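I finished the last episode of Sonach over the weekend, and I've been trying to work out why the second half lost me.

The setup is strong. Lihua Hou plays a ship's doctor who comes home to Gustville after 70 years in cold sleep and finds her granddaughter running the town.

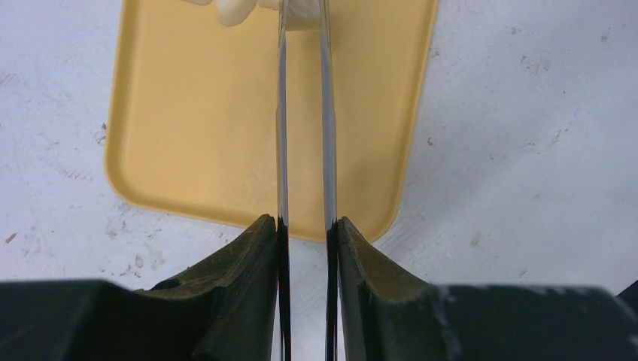
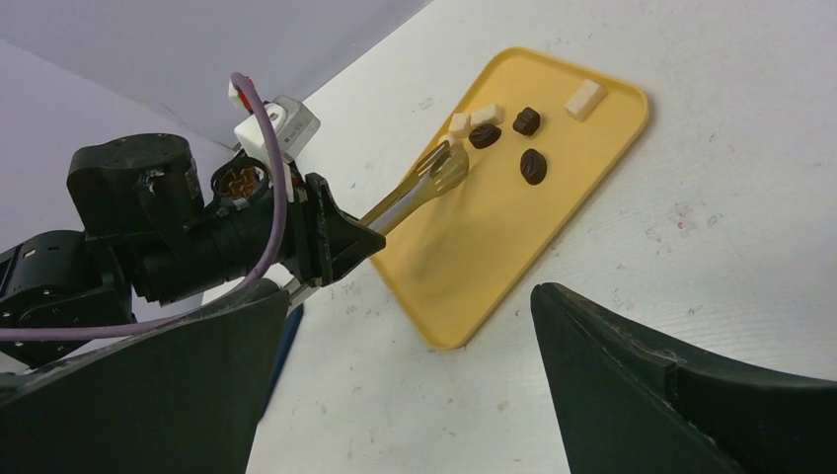
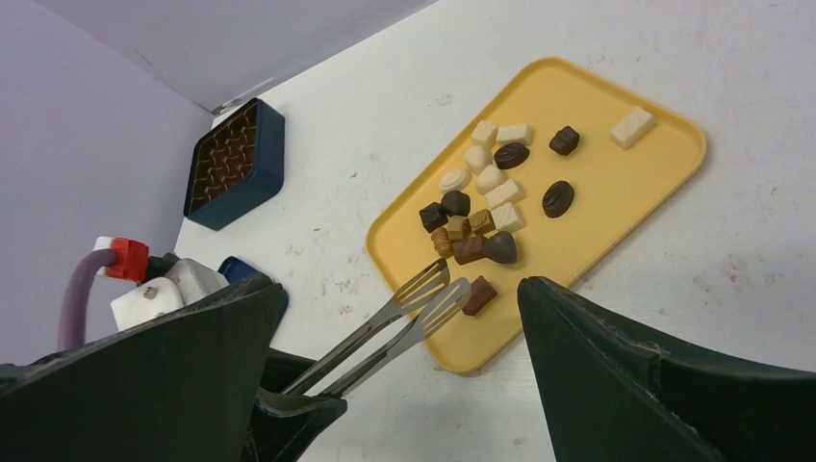 Last two: the yellow tray. Chocolates in the third.

The first four episodes stay in Gustville and they're the best television I've watched since August. Hou barely raises her voice. There's a dinner in episode three where she realises she is younger than everyone at the table who remembers her, and the show just lets her eat.

Then the story moves to Beddale and it turns into a chase. Tibor Dobos is fine as the bounty hunter, but he gets the same speech three times. We're told the colony ship carried 2,906 people and that 812 of them are missing, and by the finale only two of those have names. I kept waiting for the writers to go back to that.

Baoshan Ye directed the first half and Poppy Rowbotham the second. I don't think it's her fault. The scripts get thinner and the colour goes grey, as if the money ran out. My sister liked the Beddale episodes more than I did, mostly for the market set, and I'll give her that one.

Xinyi Jin's score is good all the way through. I've had the theme on while I cook.

There's supposed to be a second season. I'd watch it if they go back to Gustville. Next up is Guo, which I've had sitting on the recorder for months.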